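About Borkivwood Cider

Most cider companies will tell you their story began with a grandfather and a dream. We started because the old packing shed on Gesar Road was cheap and the apples nearby were going to hogs. We had our doubts it would last a year.

We press 79 barrels a season and have no plans to press more. We don't use the word "artisan" - as far as we can tell it means the label cost extra. We also don't claim cider is good for you.

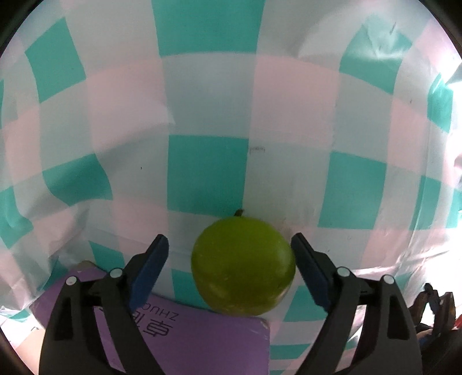

A customer in Paju wrote to ask why anyone should trust a cider maker who won't even call the product healthy, and whether we had thought of hiring someone to do our talking. We had. The quote was more than the press cost.

Our fruit comes from 45 acres, all within a morning's drive. Clullorero, our dry cider, is the one people either reorder or send back. We take returns on unopened bottles.

The shed is open Saturdays until 4 p.m., September through March. Bring cash, as the card reader has never impressed us.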